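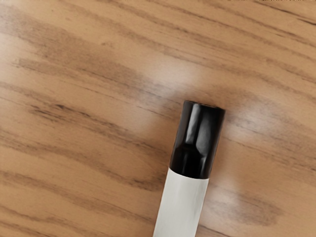 A capped marker on a wooden tabletop.

Do we need another kitchen labeling system?

Every spring somebody brings out a new way to put dates on leftovers, and every spring I end up with a box of it on my counter. In April it was the Clistetti starter kit, which came with 500 dissolving labels, a plastic dispenser, and a booklet telling me that my refrigerator was "a conversation." I have had the kit in use for 43 days. I'll get to it.

First, the claim these products all lean on, which is that households throw out food mainly for lack of information. You forgot when you cooked the soup, so you toss the soup. Put a date on it and the soup gets eaten. I would like this to be true. It would make the problem cheap to fix, and it would mean that most of us are only a little disorganized.

I asked Eglė Jaunzems, who ran the food-at-home classes in Trestholm for several years and now does the same in Kakatside, whether she had seen it work. She was kinder about it than I am. In her last group, people kept a diary of what they threw away and why. Of the 91 entries she read through, 10 gave "didn't know how old it was" as the reason. The rest were the things you would guess. Nobody wanted it. There was too much of it. The kids had gone off it. One person wrote "bought it for a recipe, hated the recipe," and I felt seen.

That is one class in one town, and people who sign up for a course on leftovers are not a fair sample of anybody. But I'd still put it up against the booklet, which has no figures in it at all, only a drawing of a smiling jar.

Now, the labels. They stick well to glass and badly to the soft lids on cheap tubs, where they curl up at one corner overnight. They do dissolve under the tap, as promised, if you give them a minute and a thumb. In the freezer I had mixed luck. Several came off in the bag and I found them later at the bottom of the drawer, all properly dated and attached to nothing. The dispenser jams if you load it with damp hands, and in my kitchen that means it jams.

Did we waste less? I don't think so. We did know, with great precision, how old the rice was when we threw it out.

Shaohua Lei, who edits this newsletter and is more patient with gadgets, tried the Mao system instead. It uses reusable tags in different colors, one for each part of the week, so you can tell at a glance what should be eaten first. Shaohua liked it for a while. Then the tags started to pile up in the drying rack, two of the colors turned out to look the same in evening light, and the household went back to opening lids and sniffing. (Sniffing is not a safety test, by the way, and I'm not recommending it. Plenty of what can make you sick has no smell.)

My own suggestion is boring. Use masking tape and a marker, and keep both in the same drawer as the containers. Write what it is and the day you made it. Restaurant kitchens have done this forever, and they have more reason to care than we do. If the tape won't stick, the lid is probably wet. Wipe it and try again.

Then spend the effort on the part before the label. Cook less rice. Freeze half the stew on the night you make it, before everyone is sick of it. Eglė has her classes put leftovers at eye level and move the condiments down into the drawer – the mustard will survive the insult. She also asks people to plan one dinner a week that has no recipe, just whatever needs using. I was doubtful about that one too, but we've kept it up, and the results have been edible more often than not. The low point was a frittata with cold gnocchi in it.

There may be homes where a proper system is worth the money. If several people share a refrigerator and don't talk much, clear labels could prevent a fight or two. If someone in the house has to be careful about what they eat, names and dates matter a good deal more than I've made it sound. Tape would still do the job, but I can see wanting something that looks more official.

The rest of my labels are free to whoever asks first. I'm keeping the dispenser apart, as it has jammed again and I haven't got it open. Shaohua has the Mao tags and would like them gone before the next issue.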